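Caring for a Marble Surface

Marble is softer than it looks and acid marks it fast. Wipe up lemon juice, vinegar and wine right away, then rinse with plain water. For daily cleaning, a drop of dish soap in warm water is enough.
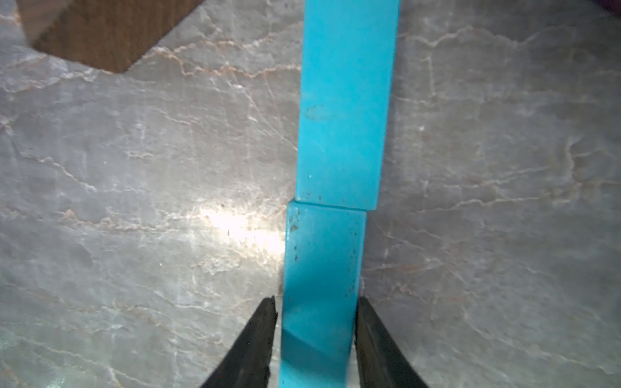

Scratches are mostly caused by grit. Wipe before you slide anything across the stone, and set rough items on a cloth. Check for damage with a light low to one side. Glare like the bright white patch left of the turquoise blocks will hide fine scratches, so move the lamp and look again.

Sealer wears off. Test with a spoonful of water — if the stone darkens, reseal it.
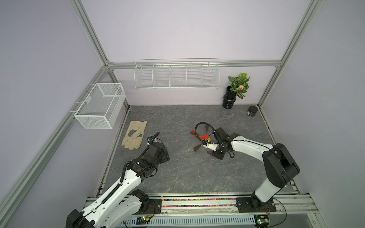

Bottles of oil and cleaner leave rings, so store them off the stone. Anything on the wall works. A long wire shelf basket with dividers, like the white one on the back beam, keeps bottles upright.

Toys can stay out, but lift them when you wipe.
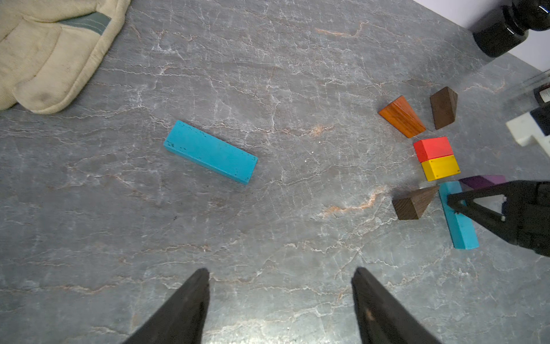
Painted and plain wood blocks on veined gray marble.

Dry the surface with a soft towel when you finish.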